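Home | Library Help | My Tickets | Log Out

Ticket 3486: Audiobook loses my place, ebook footnotes jump to the wrong chapter
Status: Open (reopened by customer)
Product: Estirel reader app, tablet version
Submitted: April 16, 2020

Hi again Wostia support! I'm reopening this one as the fix only got me halfway, and I've kept a proper log this time like you asked.

Quick recap for whoever picks this up. I've been working through The Selow Road, the big historical novel, for my book club. I own it twice over (ebook and audiobook, bought as the bundle back in March) and the whole reason I paid extra was the feature where you read a bit, listen to a bit, and the app keeps your spot in both. I do most of my reading in the bedroom and then listen while I'm tidying up or folding the washing, so I swap back and forth a lot.

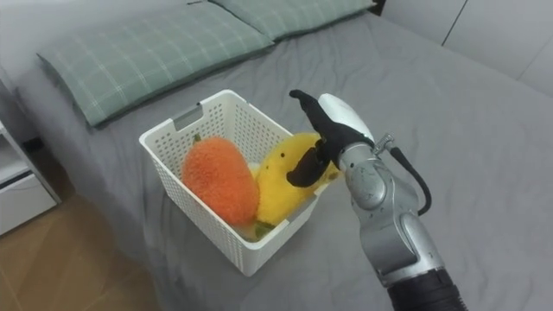
What I've tried so far

1. Signed out and back in. No change. The audio still opened at the start of chapter 11, even though I'd read well past that.

2. Turned off "sync over wi-fi only". This did something! The ebook caught up to the audio straight away. Going the other way, though, the audio wouldn't budge.

3. Deleted the audiobook and downloaded it again. It took ages on our connection, and I lost all my bookmarks for it. Could you please put a warning on that screen? I'd been marking favourite passages to bring up at book club and now I'm hunting for them by ear.

4. Installed the update you recommended in your last reply. The audio now follows the ebook for the first half of the novel, which is a huge improvement, thank you. After the part two title page it goes back to its old tricks and drops me at the chapter 11 opening again. I've heard that paragraph about the harbour so many times I could recite it.

5. Changed the font size, as somebody on the help forum reckoned the page numbering might be confusing it. At the smallest size my copy shows 2920 "locations" and at the biggest size it shows the same, so I don't think that's the culprit. I've put it back to large.

The footnotes

I know this was meant to be a separate ticket but your colleague said to leave it here. Tapping a footnote in part one takes me to the right note. Tapping one in part two takes me to the note with the same number from part one. So I'm reading a very tense scene in the magistrate's office, I tap the little 4, and I get a cheerful explanation of how herring were salted. The back arrow then returns me to the book cover and I have to find my page all over again.

My guess (and I'm no programmer, I just read a lot) is that the two parts both start their numbering at one and the app is only looking at the number. Could that be what's upsetting the audio sync as well? Both problems kick in at exactly the same title page.

To check, I borrowed the Bellini edition from the library, the one with all the notes moved to the back of the book. The footnotes work perfectly in that one. It's a different translation, mind you, and much stiffer in the dialogue, so I don't want to swap over to it permanently. I did get more than 50 pages in just to be sure it was a fair test.

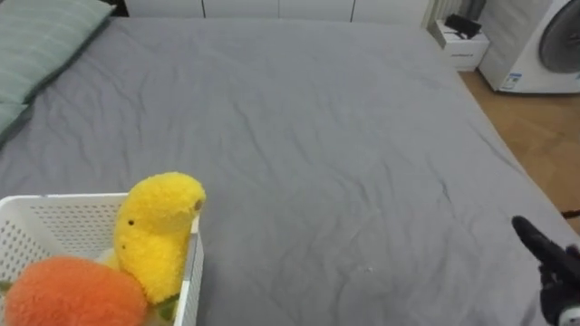
Bedroom, tidy-up time.

What I'd like

Either a corrected file for the edition I bought, or a credit for the audio half of the bundle. I'd much prefer the corrected file! The narrator is wonderful, she gives the old ferryman a voice I now can't read him without, and I'd be sad to finish it in print only.

I haven't touched any settings since step 5, so everything is as described if you want to look at my account. Sync is on, font is large, and the audiobook is sitting at chapter 11.

Thanks heaps for your patience with me. Email is better than phone.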